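Working Alongside an Automated Table-Clearing Station: Tips for Kitchen Staff
Updated 1 Oct 2024

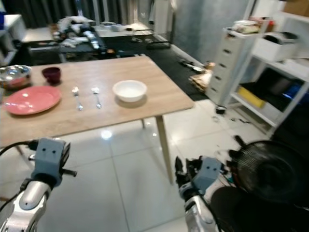 Clearing and resetting tables is the first task most staff kitchens hand over to a two-armed machine. The job does not disappear. It moves to the ends of the process: someone lays out the ware, someone checks it, and someone handles whatever the machine leaves behind. The tips below come from the canteen at Goltari, where the change was made in September.

Laying out
Keep bowls, plates and cups apart by at least the width of a hand. Touching rims are the most common cause of a missed pick.
Set forks side by side with the handles toward the arms. Do not stack or cross them.
Polished steel and glazed ware throw back overhead light. If picks fail on the same item 3 times, dim or move the lamp before changing any settings.
Leave part of the tabletop bare. The arms need a clear place to set things down.

Floor and cables
Sweep before each run. Crumbs on smooth tile are a slip hazard for staff who step in to help.
Check that arm cables hang free through the full reach, and stay outside that reach until the arms have stopped.
Point fans away from the table. Paper napkins and light packets shift in the draft.

Changes to the shift
Before the change, 2 people cleared and 1 washed. Now 1 person loads and checks, and the other has moved to prep. Hours stayed the same, but the work did not get lighter for everyone. Ingvild Haugland, who runs the early shift, found that standing watch was more tiring than clearing. She now swaps the loading post at mid-shift.

Write the swap into the rota. An informal arrangement falls apart in the first busy week, and the same person ends up at the post all day.

Keep a paper log next to the station. Note the item, the fault and who cleared it. The Goltari log had 457 entries in its first month, and 100 of them concerned cups. Taller cups were ordered as a result.

Washing up
Rinse ware by hand before the rack, as before. A bowl that has been picked up and moved has not been inspected. Look for chips along the rim and for food dried between fork tines.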